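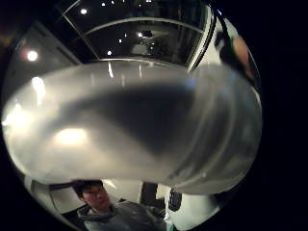

## 3. Filling and first start

By now your Cenora propagator should be standing where you'd like it to live, with the feet levelled and the lid hinges clicked in (if they aren't, please go back to Section 2, we'll wait). This section takes you through the first fill, the feed, the wicks and the first night with the lamp on. It's a pleasant job for a quiet afternoon and there's no rush with any of it.

You'll want an old towel, a jug, the measuring tube from the accessories bag and the bottle of Nigatu seedling feed. If you bought your Cenora without the feed, any liquid seedling feed will do, but follow the rate on its own label and ignore ours.

> **Caution:** Leave the power lead unplugged until step 9. The lamp housing is splash resistant, but the plug most certainly isn't.

### Filling the reservoir

1. Lift out the seedling tray and set it to one side on the towel.
2. Rinse the reservoir twice with cool tap water. There may be a little moulding dust in the corners, and a soft cloth will shift it. No soap, please.
3. Pour in 800 mL of water. Rainwater is lovely if you have a tank, and tap water that has stood overnight in an open jug is very nearly as good.

 The reservoir will hold 1040 mL right to the brim, and we know from our letters how tempting it is to fill it all the way and have done with it. Please don't! The tray sits down into the water when you put it back, and whatever it pushes out will go over your bench.

4. Measure the feed into the tube, read it at eye level, and tip it into the reservoir. Seeds that haven't sprouted need none at all, so skip this step if you're starting from dry seed and come back to it when you can see the first true leaves.
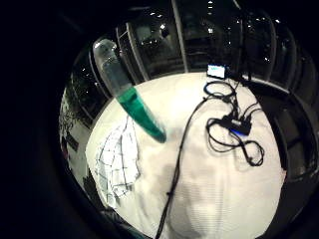

Give the water a slow stir with the handle of a spoon and leave it to settle for a few minutes. Different batches of feed vary a bit in colour, and a stronger colour doesn't mean a stronger feed, so do go by the measure and never by the look of it.

> **Note:** Put the cap back on the feed straight away and keep it in a cupboard, well out of reach of children and pets. Feed left on a sunny windowsill goes off much faster.

### Wicks and tray

5. Soak the wicks in a cup of plain water until they sink. Each one should be 155 mm long; if you've bought wick by the roll, cut it to that length with sharp scissors so the ends don't fray.
6. Thread one wick up through each slot in the tray, leaving a thumb's width showing on top, and let the rest hang free. Knots slow the water down, so if one has tied itself up in your pocket (ours do), tease it out first.
7. Fill the cells loosely with seed-raising mix, tucking the top of each wick in as you go. Tap the tray on the bench once or twice to settle the mix — pressing it down with your fingers makes it too dense for tiny roots.
8. Lower the tray back into the reservoir, sow your seeds, and mist the surface until it's evenly dark. Any household spray bottle with a fine setting will do this beautifully. If the bottle has ever held a cleaning product or weedkiller, keep it for its old job and find another. 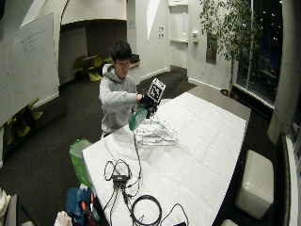

9. Dry your hands, check the lead for drips and plug it in at the wall. The green light by the switch will blink while the lamp runs its little self-check, then stay on.
10. Set the lamp height. You need at least 297 mm of clear space above the lid so the arm can travel all the way up, which you'll be glad of once the tomatoes get going. For the first week, keep the arm at its lowest notch.
11. Close the lid, shut both vents and go and have a cup of tea. A fine mist inside the lid by the next morning is perfectly normal.

### Topping up

Check the level every few days at first. In a warm kitchen the water goes down surprisingly quickly, while in a cool laundry you may be able to leave it for well over a week. Top up with plain water between feeds, and once a month empty the lot, rinse and start again from step 3.

- If the top of the mix dries out while there's still water below, a wick has slipped. Lift that cell and poke it back in.
- If the surface turns green and slimy, open one vent and move the propagator out of direct sun.
- If the seedlings lean, turn the tray end for end every second day.

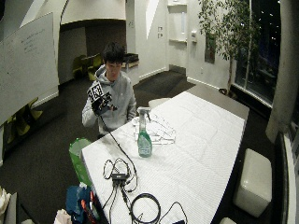

### Spare parts

Wicks, lids and tray inserts can be ordered from Prumley at the address on the back cover. Please quote the model name from underneath the base, as the older Claltudance trays look very similar but are a touch too narrow and will rock about in a Cenora reservoir.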